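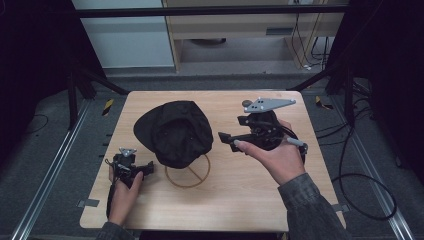 I've been promising to write down my energy odds and ends for ages, and with the evenings getting chilly I finally sat down with a mug of tea and did it. None of this is a big renovation. It's the small stuff I do around our place in Dondinport to keep the power bill from making me cry, plus a few things I tried and wouldn't bother with again.

## Find out what's running first

Before you buy anything, get a plug-in watt meter. Mine is a plain little Omesent and I love it more than is reasonable! You plug it into the wall, plug the appliance into it, and leave it a full day. A quick peek is no good for a fridge, which cycles on and off and will show you almost nothing if you catch it resting.

My first victim was the old chest freezer in the garage. It used 308 kilowatt-hours over the stretch I tracked it, for one bag of peas, some bread heels and a turkey I had no plans for. We ate the peas, gave away the turkey and unplugged it. (Prop the lid open with a rolled towel if you do the same. I didn't, and the smell was something.)

After that I went around testing everything, including things nobody needed tested. The printer was drawing 19 watts just sitting there waiting for me to need it, so now it lives on a power strip with a switch I can reach without crawling under the desk. The TV was much better than I expected and I've left it alone.

## Drafts

Wait for a windy day and go around with a stick of incense, holding it near window edges, outlets on outside walls and the gap under the door. Watch where the smoke bends. Keep it well away from the curtains, please. A damp hand works too if you hate incense.

Foam tape is fine for windows you don't open much. For a door you use all day, get the rubber kind, or you'll be peeling crumbs of foam off the frame by April like I was. Wipe the frame with rubbing alcohol and let it dry before you stick anything down. I skip this step every single time I'm in a hurry and I always end up doing the job over.

The attic hatch was our worst spot by far. I glued a piece of rigid foam to the back and ran tape around the lip, and the hallway under it feels like part of the house again. Outlets on outside walls can take those thin foam gaskets that go behind the cover plate – turn off the breaker first, even though you're only taking off the plate.

One caution. If you have a gas furnace or water heater inside the house, make sure you have a working carbon monoxide alarm before you go sealing things up, and leave the vents and combustion air openings alone.

## Hot water

Turn the thermostat on the tank down to 120 degrees if it's set higher. Ours had been cranked way up by whoever lived here before, and I'd been mixing in cold water for years without thinking about it. If someone in your house has a weak immune system, ask their doctor about the setting first.

Pipe sleeves are cheap and strangely satisfying to put on. Do the first few feet coming out of the tank, both lines, and measure the pipe before you drive to the store. I bought the wrong diameter twice. On a gas heater keep the foam at least 6 inches from the flue.

I also draw off a bucket from the drain valve once a year to get the grit out. Let it cool before you carry it anywhere.

## In the kitchen

- Put a lid on the pot. I know, I know, but it does boil sooner.
- Match the pan to the burner. A tiny saucepan on the big coil is mostly heating the room.
- Vacuum the coils on the fridge. Ours are behind a kick plate that pops off, and what came out could have been knitted into a sweater.
- I bake two things at once now, usually potatoes underneath whatever else is in there. At 400 degrees the potatoes want close to an hour, so start them early.
- Skip heated dry on the dishwasher. Crack the door open when it's done and go to bed.

## Laundry

Cold wash for nearly everything. I still run towels and sheets warm, and the kitchen rags get hot. If your detergent clumps in cold water, switch to liquid.

For the dryer, spin the load an extra time in the washer before you move it over, and clean the lint screen every load. Pull the duct off the back once a year too. I hang shirts and jeans on a folding Sjöberg rack in the spare room, with the door open and a small fan going when it's humid out.

## Things I wouldn't do again

Window film. It works okay, but I spent a whole Saturday with a hair dryer and the cat put a paw through the living room one that same night.

The fancy smart plugs from Buvbridge. I bought 2 of them and they kept dropping off the Wi-Fi, and then I'd stand there in the dark arguing with a lamp. A mechanical timer with the little pins does the same job for the porch light.

Closing vents in rooms we don't use. The ducts started whistling and the back bedroom got musty, so I opened them again and just changed the furnace filter more often.

Next on my list is the basement rim joist, once I've worked up the nerve to move all the paint cans.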